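My town charges 50 cents to renew a library book by phone and nothing to renew it online. The phone is answered by the same person who fixes the website. I have come to believe small fees exist to teach us manners, and I resent the tuition.

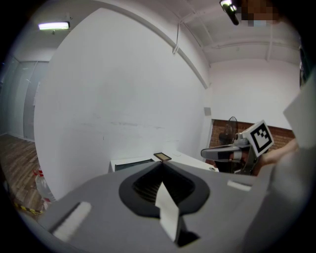 So who pays the small fees? Mostly people over seventy and people in a hurry, and I expect to be both.

Amunbridge took in more than 2,000 dollars this way last year. Menaka Marikar, who sits two pews ahead of me and reads budgets for pleasure, thinks that's a bargain. I think it's a tax on liking a human voice.
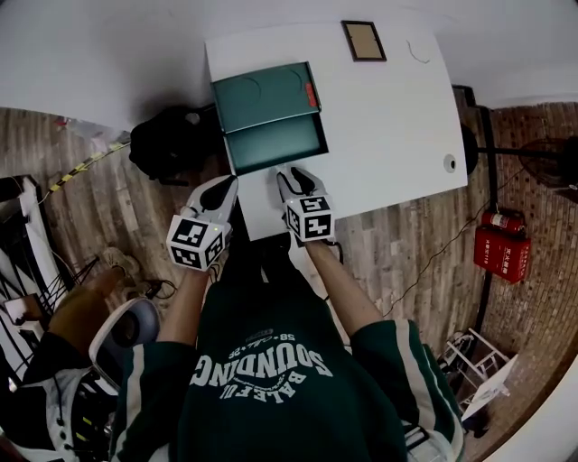
AMUNBRIDGE, 15th May

The council met for three hours and left the fee alone. It did add a new one, four dollars, for a printed copy of the fee schedule. I bought one. The phone charge is on the back page, under "Courtesies," between dog tags and the rental of folding chairs. I called to ask about the heading and was on hold long enough to renew everything I own.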